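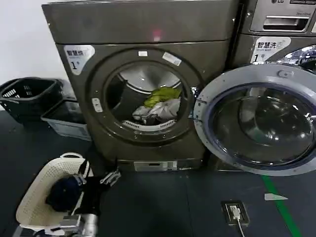
「智慧洗」のラベルが付いた洗濯機

中古マンションの値動きを部屋単位で調べる方法

中古マンションの価格は、平均の平米単価だけを追っても実際の上がり下がりが見えにくいものです。広い部屋が多く売れた年と狭い部屋が多く売れた年では、同じ建物でも平均が動きます。このページでは、同じ部屋の前回の成約価格と今回の成約価格を並べて比べる手順をまとめます。必要なのは表計算ソフトと、成約事例を見せてくれる仲介会社の協力です。

手順1　調べる建物と期間を決める

まず対象の建物を一棟に絞ります。以下では「Valbridge」という賃貸併用の中古マンションで作業したときの流れに沿って書きます。期間は長めに取ってください。短いと、同じ部屋が二度売れた例がほとんど見つかりません。

総戸数も控えておきます。400戸ある建物と小規模な建物では、一年に出てくる売り物の数がまるで違います。小さい建物しか候補にない場合は、同じ町内で築年の近い建物を一棟だけ足し、表は別のシートに分けます。

手順2　成約価格を集める

広告に出ている価格は売り出し価格で、実際に売れた値段とは限りません。広告の数字と成約の数字を同じ列に入れないでください。

成約事例は仲介会社に頼んで見せてもらうのが早道です。私は「Sadowski」の窓口で、検討中の建物の過去の事例を見たいと伝えました。紙の持ち出しは断られることもあるので、その場で書き写せるようにノートを持っていきます。公的な取引価格の検索サービスも使えますが、建物名や部屋番号までは出ないため、相場の確認用と考えます。

書き写す項目は、成約年月、階、専有面積、向き、間取り、成約価格、改装の有無です。登記事項証明書を取れば所有権が移った日付と原因は分かりますが、売買価格は載っていません。
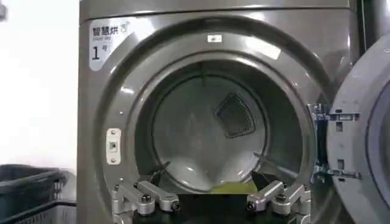 乾燥機の前面。「Smart dry」と「1号」の表示

手順3　同じ部屋の組を作る

階、専有面積、向きの三つが一致する事例を拾い、古いほうを「前回」、新しいほうを「今回」として一行に並べます。面積は小数点以下まで見ます。壁芯と内法が混ざっていると同じ部屋が別の部屋に見えるので、どちらの数字かも欄を作って書いておきます。

同じ階に同じ面積の部屋がいくつもある建物では、この方法だけでは部屋を特定できません。登記の移転日と成約年月を突き合わせ、合わないものは組から外します。相続や贈与による移転も外します。

Valbridgeでは、残った組が4組でした。少ないと感じるかもしれませんが、中古の一棟ならこの程度のことはよくあります。

手順4　差額と率を出す

計算は単純です。今回の価格から前回の価格を引き、前回の価格で割ります。前回2379万円、今回がそれより400万円安ければ、下落率は約17％です。

ここで次の点を見直します。

・前回が新築分譲時の価格なら印を付ける。分譲会社の利益や販売経費が乗っており、中古どうしの比較とは意味が違う。
・前回と今回の間に改装があれば、費用が分かる範囲で備考に書く。価格からは引かない。
・保有期間が2年に満たない組は別の色にする。買取業者が入って転売した例が混じりやすい。
・税金や仲介手数料はこの表に入れない。売主の損益を知りたいときは別に計算する。

手順5　近隣と比べる

建物だけの率を見ても、地域全体が下がったのか、その建物だけが下がったのかは判断できません。同じ駅を使う別の建物で同じ表を作ります。私は「Erkamari」を選びました。駅からの距離と築年が近く、管理形態も同じです。

両方の表で、前回と今回の年がなるべく重なる組を見比べます。Erkamariがほぼ横ばいでValbridgeだけが下がっているなら、管理費や修繕積立金の値上げ、総会の議事録、大規模修繕の予定を順に当たります。建物の名称が変わっている場合は、変更の前後で組を分けて見るのも有効です。名称変更の時期は管理会社に聞けば教えてもらえます。

組の数が少ないうちは、平均を出さずに一組ずつ読んでください。一件の急ぎの売却で平均は簡単に動きます。

手順6　記録を残す

表には、事例を見た月と、どの会社で見たかを必ず書きます。6月に見た表を翌年に開くと、どの数字が成約でどれが広告だったか思い出せなくなります。新しい成約が出たら行を足し、古い行は消さずに残します。 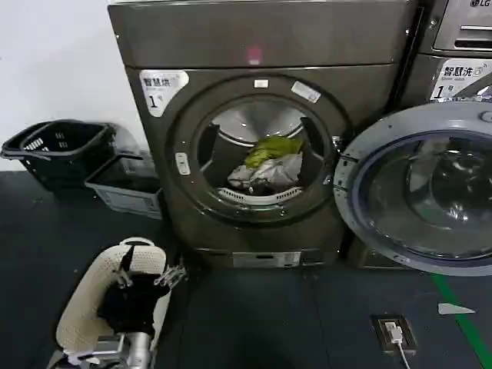 Faith Mremaさんからのコメント：手順3の面積の照合でつまずきました。仲介会社の資料は壁芯、手元の登記は内法で、最初は一組もできませんでした。管理規約の別表に両方の面積が載っている部屋があり、それを手がかりに対応を付けたら組が作れました。規約が見られる方は先に確認するとよいと思います。

返信：ありがとうございます。規約の別表は建物によって壁芯だけのこともありますが、見られるなら先に当たるほうが早いですね。閲覧は、売主側の仲介会社を通して頼むと話が進みやすいです。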